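Handout 4: Collecting Demonstrations in Simulation

Robot Learning Laboratory, Skukari Institute. Instructor: Jaime Torres

These notes cover the recording procedure for the Dedero assignment. Each team submits 100 accepted demonstrations. Sessions are booked in 90-minute blocks, and the booking sheet closes on Thursday.

## 1. What counts as a demonstration

A demonstration is one complete attempt at an assigned task, recorded from the first commanded motion to the operator's stop signal. It consists of the camera streams, the joint positions, the gripper command, and a one-line task instruction. An attempt that ends early is kept, but it is labeled as incomplete and does not count toward the total.

All teams work in the same simulated room. The table holds crates, plates, mugs, and several small items such as the banana and the Rubik's cube. 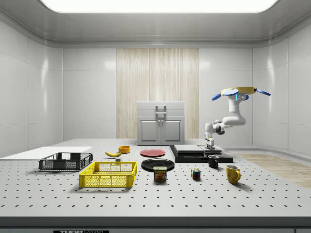
Object positions are drawn from the seed assigned to the team. Do not edit the seed file. If two teams submit recordings with identical seeds, the second set will be returned.

## 2. Operating the arm

Operators should practice for 15 minutes before recording. The following points account for most rejected files in past terms:

- Pauses longer than a few seconds in the middle of a motion. The learner copies hesitation as readily as it copies skill.
- Approaches that always come from the same side. Vary the path between attempts.
- Closing the gripper before it has reached the object.
- Instructions that name an object ambiguously. "Pick up the mug" is not acceptable when both a black mug and a yellow mug are on the table.

Targets are not limited to the table top. In the cabinet tasks, the arm must reach past the table to the orange cup, and the operator should lower the gripper over it from directly above. 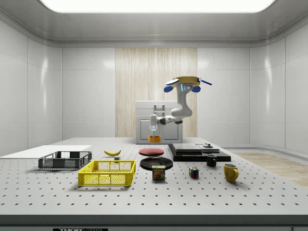
## 3. Review and labeling

Replay every recording at normal speed before submission. Mark it *accept*, *incomplete*, or *reject*, and enter a reason for each rejection. The reviewer must be a team member other than the operator.

Files are uploaded to the Herrero server under the team name. The Flinley viewer will flag missing camera streams, but it does not check the instruction text.

## 4. Grading

The assignment is graded out of 100 points. Recordings are sampled at random, and the written report should state how the team divided operating and review duties. Reading for the next meeting: course packet, chapter on action representations.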